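Search reviews
Type and hit enter

Romov sorting arms, after a month on our returns bench

I'll say up front that I was dead against these. We handle clothing returns at Nutgate, 13 of us on the bench, and when Karlijn Smits announced in July that two arms were coming I started looking at other jobs!

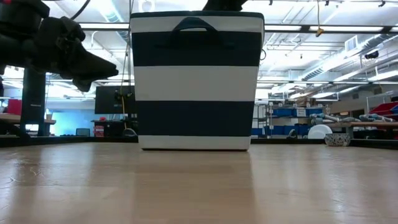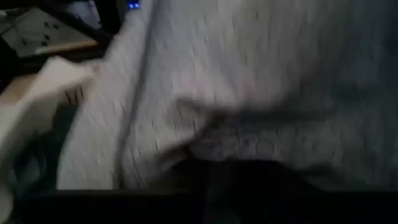

So, the good. My wrists feel better than they have in years, because the endless lift-and-drop is mostly theirs now. On a decent shift they get through some 600 pieces (shirts are their thing, anything with a hood is ours). The stop button is big and easy to whack.

The bad: you end up minding it. I used to chat to Milan all morning, and now we're both half watching for a snarl-up. Training was 40 minutes, far too short, and the manual reads like a tax form.

Nobody's hours were cut, but two of us moved to mending, and I rather like it. Four stars from me, five if they rewrite that manual.

27 shares
3 comments

Dorottya Juhász
Same here with hoods. And drawstrings, ugh.

Bram Dewulf
Did your pay change with the new duties?

Floor Van Loon
Ask for the second training session, it's much better.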